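Home | Reviews | Workshop | Contact

Thu 17 April – by the Radwan Bench editor

I've had the Fluvetti shop stool for nearly 40 days now, and my back is so much happier! It replaced an old Derkton that sank every time I leaned forward (drove me nuts).

Assembly took one wrench and 4 bolts, and the seat is firm without being mean about it.

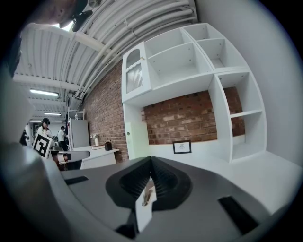

The casters are the weak spot – they grab on rough concrete, so I swapped in a Pivico set. Would I pay $200 again? Yep, but I'd wait for the June sale.

We use cookies. Accept | Settings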